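Sorting the fake flowers

Sat 11 May

My aunt Paweena is having her lunch in October, and I said I would do the tables. That was last year. Chutima asked me on Monday how the flowers were coming and I had to say they were still in a box.

They are all artificial. Most came from Mahawong, the party supply place, and I paid 1525 baht for the lot. The hydrangeas were extra. I got everything out on the white table, where it's easiest to see what needs fixing, and started with a red rose. 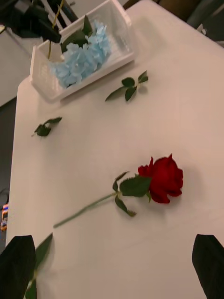
Red rose, with the clear plastic basket farther up the table.

The rose stems are long. I thought about cutting them down for the short vases, but Boonsong has 40 tall bottles from his old cafe and he says I can use them, so the stems stay as they are. If you only have short vases, bend the stem before you cut it. You can't put the length back.

Pink was going to be the main color. I changed my mind after Anong sent me a picture of the tablecloths, which are a strong orange.
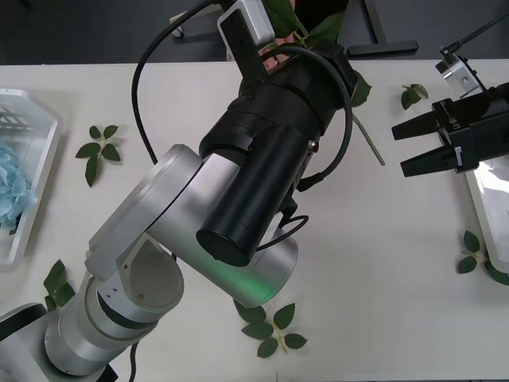
I still want a little pink on the side table where the cake goes. The cake is from Prinditz and will be plain white icing, so it can take it.

For the guest tables I'm using red and light blue. I put roses and hydrangeas down together with some loose greens to see how the colors looked next to each other. I like it more than I expected to. The blue is pale and keeps the red from looking like Valentine's Day.

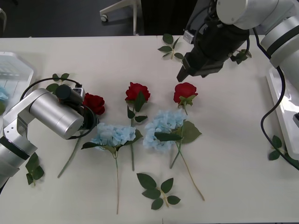

Three roses, two hydrangeas and six sprigs of leaves.

That may be too much for one bottle. I'll try one rose and one hydrangea first and add leaves after. Loose leaves are handy for this, as you can tuck them in wherever a bare stem shows. I also looked over the plain stems, the ones with a joint partway along. 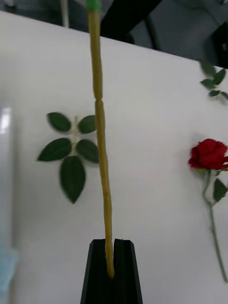 What I still need

Ribbon, cream or white. Floral tape, green. A brush for dusting the petals. Boonsong's bottles, washed, with the labels off. I have set aside 600 baht for all of it and would like to spend less.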